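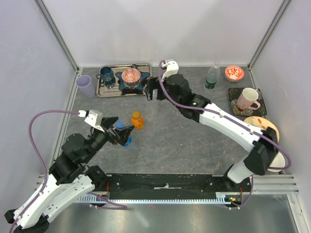 Cell 2 at Hekdale: cable fault and protective stop

Cell 2 was out of service for part of March after a fault on the left arm. The cell is running again at reduced speed. What follows is a summary for people at the Astham and Whitcombe sites who use the same two-arm layout for tableware work.

The fault came up during a tray-setting run. The left arm was reaching across its own side of the countertop to pick up a cup when the gripper stopped reporting its finger position. The controller held the last good value and carried on for 867 milliseconds before it raised a protective stop. In that time the arm kept moving with the fingers closed, pushed the cup into the tray rim and broke it. There were no injuries. The guard was closed and the operator was outside the cell.

Botond Boros stripped the cable on the bench and found two conductors broken inside the jacket, with no damage showing on the outside. The break was close to a tie that had been pulled tight. Each arm carries its cable on the outside of the links, held with white ties, with a free loop to take up the movement of the joints. On the left arm the loop had been shortened at some point to keep it clear of the side wall. With the wrist turned fully, all of the bending was taken up at one tie. The log shows 50 short dropouts in the days before the failure, each one too brief to trip an alarm.

There are two separate problems here. The cable was badly routed, and the controller should not have accepted a stale value for that long. Fixing the first does not fix the second.

Work done so far:

The left cable has been replaced and the loop restored to its full length. The ties on both arms were cut off and refitted so that the cable can slide under them.

The timeout for gripper feedback is now 100 milliseconds. After that the arm stops and stays stopped until it is reset by hand.

Dropouts are now counted per shift, and the count is shown on the start-up page of the Trakulell log viewer.

Still open: the right arm has the same cable type and a similar number of hours. Its cable passed a continuity test, but the test was done with the arm parked and says little about behaviour in motion. Ottó Dudás is writing a test that steps each wrist through its full range while the feedback line is logged. Speed stays at 50 per cent until both arms have passed it.

Sites with the same layout should check the loop at the wrist and the elbow with the arm powered down and locked out, and should read the feedback timeout from the controller itself. The value on the Hekdale commissioning sheet did not match the one in use.

Broken glass or ceramic in a cell is to be cleared with the arms locked out, including small pieces. Fragments were found in the wiring duct at the front of Cell 2 two shifts after the stop.

Filed May 4, 2018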